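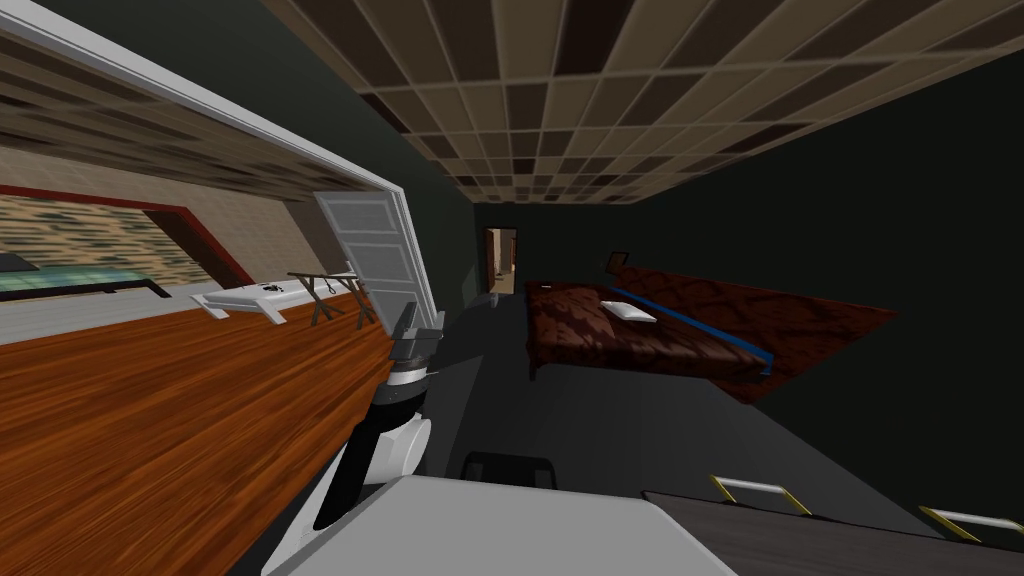
Bedroom scene in the simulator, head camera view, arm reaching toward the wood surface and the door.

From: Éabha Costello
To: lesten-users
Subject: Re: [lesten-users] Head camera roll after swapping the robot model

Hi Sushil, hi all,

Sushil Yadav wrote:
> I moved our bedroom setup over to the new Lesten arm model in March and
> the head view has had a strong roll ever since. Ceiling tiles run off to
> the upper right, the bed and the drawers slope down to the right. The
> arm still goes where I tell it. Is this the camera mount or the base
> pose? I'd like to fix it before I start a batch of 2000 resets.

I love this one, because I spent a whole evening on the same thing and learned a ton about the mount file along the way! My money is on the mount. If the base were rolled, you'd expect the robot to fall over or slide as soon as gravity kicks in, and you say it reaches fine.

What I'd do, in this order:

Pause physics and print the world pose of the base link. Roll and pitch should both be zero, or close enough that you don't care.

Then print the camera pose relative to its parent link. The old model had the parent set to the torso and the new one has it on the head, so any rotation you carried over in your own config gets applied on top of the one already in the model. That was my bug exactly.

Delete your override, reload, and look at the door. I use door edges for this – they're long, they're straight, and they should come out nearly vertical in the middle of the view. The mirror is no good for it, you end up lining things up with a reflection.

If it's still tilted after that, check the quaternion order. The exporter from Ukedholm writes w first and the loader wants w last. Bohdana Karpenko posted a small patch for that, and it works great with version 5 of the loader.

One more thing: redo the hand-eye check once the view is straight. Mine takes 125 poses and two coffees. And please do it before the big batch, Leif and I had to throw out a full night of runs :(

Would love to see the view after the fix – post it here!

Éabha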